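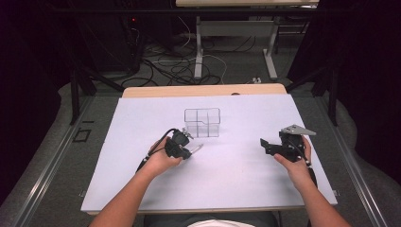 To: early-print list
Subject: Re: Steinbach edition, status of volume two and the missing prologue
Date: 30 January 2024

> Does anyone know whether the second volume of the Steinbach edition is still
> coming? Our library has had it on order for a long time and the vendor now
> lists it as "unavailable" with no further note. I'd also like to know
> if the prologue to the Grarkaria play will be in it. The first volume says
> "see the appendix to volume two" in three places, and I have students who
> want to read the thing in English.

I can answer most of this. I did part of the translation for volume two and have been reading proofs this month.

The book is still coming. The "unavailable" note comes from the change of distributor. Jaltwood stopped handling the series last year, and the orders placed through them were not carried over. If your library ordered before the change, the order has to be placed again with the press. I would ask your acquisitions people to check, since the vendor's system won't tell them. The press hopes to ship in February, but the index isn't finished, so I wouldn't put it on a syllabus for this term.

The prologue will be in the book. It is in the appendix as promised, with the French on the left and the English on the right. It runs to 213 lines. The play itself is 2,507 lines by our numbering, which differs from the numbering in the old school edition because we count the two short songs in the third act and the old editor did not. There is a table at the back that matches one set of numbers to the other. Anyone who has cited the old edition will want to look at it, because after the second song the numbers are off by 36 for the rest of the play.

On the text of the prologue: only the Zovstead copy has it complete. The other known copy lacks the first gathering, and someone later filled in part of the prologue by hand on blank leaves. We used the Zovstead copy as the base and gave the handwritten readings in the notes. Most are slips. A few are better than the print, and in two places I took them into the text. Both are marked.

The translation of the prologue is in prose. I know some people on this list will be sorry about that. I tried rhymed couplets for the first sixty lines or so and they read like a greeting card. The speaker is a steward who is annoyed at the audience for coming in late, and prose let me keep his temper. The rest of the play is in unrhymed verse. 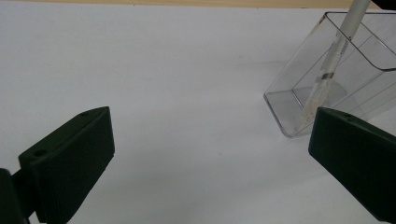 *Pale tabletop, with the two dark green gripper fingers angled in from either side.*

Some smaller points that came up off list:

- The print run is 200 in hardback. The paperback will follow if the hardback sells, and I have no date for it.
- The errata for volume one are printed at the end of volume two. The worst one is on the cast list, where the miller's wife and the miller's sister were switched.
- There is no ebook planned. I asked.
- The stage directions in square brackets are ours. The ones in italics are in the original.

If you need the prologue for teaching before the book is out, the press has agreed that I can send the English text to individual instructors for class use. Write to me off list and say what course it's for. Please don't post it to an open site. I can't send the French, as the transcription is shared with another project and I don't have the right to pass it on.

One question in return. In the steward's speech there is a word, "gravoulet," that I have translated as "doorstop" with a note saying I'm not certain. The context is that he is calling a latecomer something heavy and in the way. I haven't found it in any of the usual dictionaries. If anyone has met it in a farce or an account book from that period, I would like to have the reference. The notes can still be changed until the index goes in.

— one of the translators, volume two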